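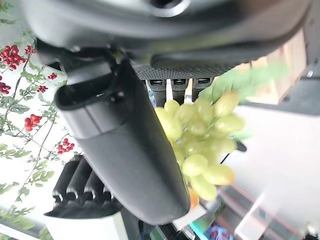 Fig. 1. Pale green grapes, with patterned wall behind.

Still Life Foundations, Handout 2: Grapes and Grounds
Tutor: So-ying Wan

Grapes are my favorite thing to teach, and I hope they'll be yours by March! Start with the whole bunch as one big shape. Squint, find its outline, and block it in before you draw a single berry. Then pick out a few berries near the light and give those your best edges. The rest can stay soft.

Green grapes let light through, so the side away from the lamp often glows. Mix that glow warmer than you think (a touch of yellow ochre is lovely) and save your highlights for last.
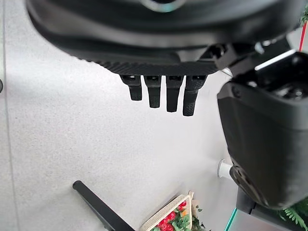

Fig. 2. Pale gray floor with fine speckling.

Grounds matter too! A speckled gray is never one flat gray. Lay a thin wash, let it dry, then spatter lightly with an old toothbrush. Practice on scrap first, please.

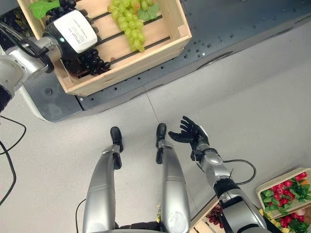
Dark against light is our big exercise for week 11. You'll set two bunches near each other and paint both from one palette, using no black from the tube. In the slatted pine crate, the purple grapes are so dark they nearly merge with the gaps between the slats, while the yellow-green bunch stands out at once. Try ultramarine and alizarin for the darks, and look hard for lost edges.

Bring: 2 small panels, a rag, one round brush.
Reading: Ibarra, pp. 13–18.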